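Ticket 255: booking calendar shows the wrong day for evening slots
Opened by: Rupert Ruchti
Picked up by: Veronika Gasser
Status: closed

Wednesday, April 25, 2018

Morning all. Rupert rang me before I'd even got my coat off, so I'm writing this up as I go and it may wander a bit. The Flirnitz music rooms take their bookings through the Lusix calendar on the website, and the evening ones have started landing on the day after. Somebody books the piano room for Thursday at ten at night, the confirmation email says Thursday, and the sheet that prints for the door says Friday. Rupert had two very cross cellists on the stairs last night, each with an email saying the room was theirs!

First thing I did was book a slot myself. Lunchtime, fine. Six o'clock, fine. Ten at night, wrong day on the door sheet, exactly as he said. So the booking itself is stored properly (I looked in the table, the date is right) and it goes wrong somewhere on the way to the printer.

I cleared the cache, restarted the print job and tried again. Same. Then I tried it in a different browser, mostly to feel I was doing something. Same again.
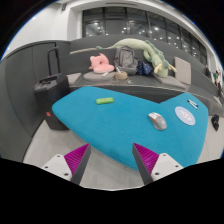
Next I went after the time zone settings, which I should have done at the start. There are 2 of them in Lusix, one for the site and one for the export, and you'd think they'd talk to each other. The site one was right. The export one was set three hours ahead, so anything from nine in the evening onwards tips over midnight and gets the next day's date. Lunchtime bookings never cross over, so they come out on the correct day, and the sheet only prints the room and the name for each session, no clock times at all. No wonder it took a while for anyone to spot it.

I asked Damian if he'd touched it. He hadn't, but he remembered that Gertraud moved the export over to the new server in January, and late slots only opened this month. So it's been sitting there quietly all that time, waiting for a cellist.

Changed the export zone to match the site, saved, ran the print job. Still wrong! Ten minutes of muttering later I found that the export keeps its old settings until you switch the schedule off and on again. Did that, waited for the next run (it goes every 30 minutes, so I had a cup of tea) and the sheet came out with my test booking on the right day.

Deleted my test bookings. Rupert, please throw away any door sheets you've already printed for this week and print new ones.

Johanna, could you add the off-and-on business to the Lusix notes? I looked under "export" and there's nothing about it.

Update, late afternoon: Rupert has reprinted the lot and the cellists are sorted. Closing this.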